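Review: Corevton stick curing oven, 3 months of beer league abuse

Posted 06/12/2021 by Ida Teuber
Filed under: Gear, Sticks, Goalie stuff (sort of)

Quick one tonight, I have a 10:15 puck drop and my left skate still has no lace in it.

So. The Corevton. If you missed the group email, it's a benchtop skate oven. You put a boot in, you shut the door, it warms the boot, you put the boot on your foot and suffer. Yes I know the title says stick oven. It does blades too (softens the glue so you can pull a dead blade out of a two-piece shaft) and that's what I bought it for. Ended up using it way more for skates. Not changing the title now, the link has gone out already.

Paid 241 dollars with shipping. My own money. Corevton doesn't know who I am and after the part about the door they probably won't want to.

What I was using before

Heat gun. Same as everybody on the Batville Buvska, same as my brother, same as whoever taught my brother. Heat gun and a towel and a prayer. It works fine for blades if you keep it moving. It is terrible for skates. I cooked the tongue felt on a pair of very decent boots two seasons ago and I still think about it.

The shop at the rink will bake your skates for you, but only if you bought them there, or if Benedikt Frerichs is on the counter, in which case he does it for a coffee. Benedikt works Saturdays. I do not skate Saturdays. You see the problem.

Setup

Box was fine, manual was thin. One sheet, folded, and the blade instructions are on the back where I didn't look until the second week. It needs a flat surface and clear space behind for the vent. Cord is short!! Shorter than any kettle cord. Measure before you pick your spot, or do what I did and rearrange an entire counter at 11 at night.

Preheat takes 7 minutes. I timed it a bunch of times, it never really moved off that. Beep is LOUD. No way to turn it down that I found. Dog hates it. 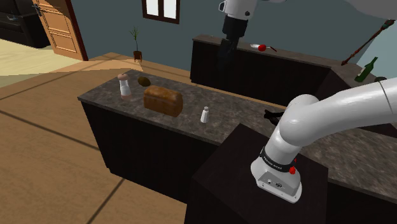 Skates

Where it shines. First pair was mine, a stiff mid-level boot I'd been whining about since July. Preheat, loosen the laces all the way down, boot in, close door, wait for second beep. Came out evenly warm all the way round, toe cap too, and none of that scorched spot you get with the gun.

Laced up sitting down. Stay sitting. Don't stand on them, don't walk around to show people. Pull the laces outward and not up, becuase the eyelets are soft at that point and you can yank one straight out. Then let the boot cool on your foot till it's properly stiff again, and then leave them alone overnight.

Result: the ankle pain on my right side is gone. Heel lock is better. Left foot still pinches at the little toe, but that's a width problem and no oven fixes width. I need to stop buying skates on sale.

Did four more pairs after that, all for teammates. Everyone happy except one guy whose boots were old and had already been baked a few times. Manual says don't do that. He said do it anyway. The sole came up a bit at the arch and he glued it and he's still playing on them, so whatever. But if your boots are old, check first. Glue dries out and heat makes it worse.

Goalie skates: fits up to a medium size with the cowling on. Our goalie's did not fit. We tried it diagonal. No.

Blades

Okay so the thing I bought it for. There's a little round port on the side with a rubber plug. Pull the plug, slide the bottom of the shaft in with the blade still attached, wait. Glue goes soft, you twist the blade out. New blade in, back in the port for a minute, out, wipe, let it set.

First two went great. Smoother than the gun, no bubbled paint. Third was a tapered shaft and it just would not let go, ended up with the heat gun anyway and two people pulling like a cartoon. Fourth was fine.

Problem is that the port is sized for a standard shaft and my junior stick (don't ask) rattles around in it and loses heat. And with the plug out the whole thing drifts cooler, so don't try to do a boot and a blade in one go. I tried. Both came out lukewarm and useless.

Also you're holding a full length stick sideways off a counter. You need room. In my place that means the stick is across the doorway and no one can go to the bathroom.

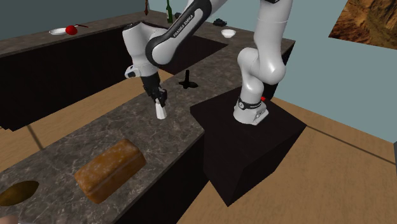
Anyway the blade part is a solid B. If I only did blades I'd stay with the gun, which cost me 40 bucks and fits in the bag. Two-piece sticks are getting hard to find as it is, half the bench is on one-piece now and those just go in the garbage when they snap.

The door

Ugh. The door.

It has a magnetic catch and the magnet is weak. By the third week it would pop open a crack by itself during preheat, no warning, and then the timer keeps running like everything's normal. So you think you've got a hot boot and you've got a warm boot. I now lean a can of beans against it. A can of beans! On a 241 dollar product. I wrote to them and got a reply in two days which was polite and told me to make sure the door was closed.

The window is small and smoky and you can't really see the boot through it. Not a dealbreaker. Just pointless.

How it compares to the Brinkmann

People keep asking. The Brinkmann is what the pro shop has. Benedikt let me poke at it on a slow afternoon. It's bigger, takes both boots at once, takes any goalie skate, has a latch like a real oven. It also runs close to 3,000 dollars and needs a shelf to itself. If you run a shop, sure. For a garage or kitchen it's silly.

Doing one boot at a time on the Corevton is slower but I kind of prefer it. You lace the first one properly instead of racing the second one. And the second boot heats while the first is on your foot, so you lose less time than you would think. Somebody has to hand you the second boot though. You can't walk over and get it. I forgot this once and went across the floor on my knees.

Random notes

- Smell. Baked skates smell like baked skates. Open a window. If yours are seasoned, open two.
- Take the blades (the steel) out first if your holders pop them. Less metal in there, and you won't slice the rack.
- The rack comes out for cleaning and goes back only one way. There is no marking for which way.
- Outside gets hot on top. Do not put your mouthguard there. Yes.
- It does NOT do mouthguards, gloves or elbow pads, before anybody writes in.
- Spare rubber plug in the box. Nice touch, I've already lost one.

Who should get it

If you've got a couple of skaters in the house, or you're the team gear person and can get everyone to chip in, yes. If you buy new skates every four years and your shop bakes for free, no, obviously. If you only want it for blades, no, get the gun and practice on a dead stick.

I'm keeping mine. I'd go 7 out of 10, and it would be higher with a latch.

Ratings

Skates: very good
Blades: ok
Door: no
Noise: my dog would like a word
Value: fine split between teammates, steep alone

Edit: two people have asked already if it'll take speed skates. Don't know. Mine are hockey. The inside is deep enough for a boot and holder, but a long blade would need to come off for sure. If someone in Batville wants to bring a pair by I'll try it, text me first, not after 9.

Edit 2: we lost 6-2. Skates felt great.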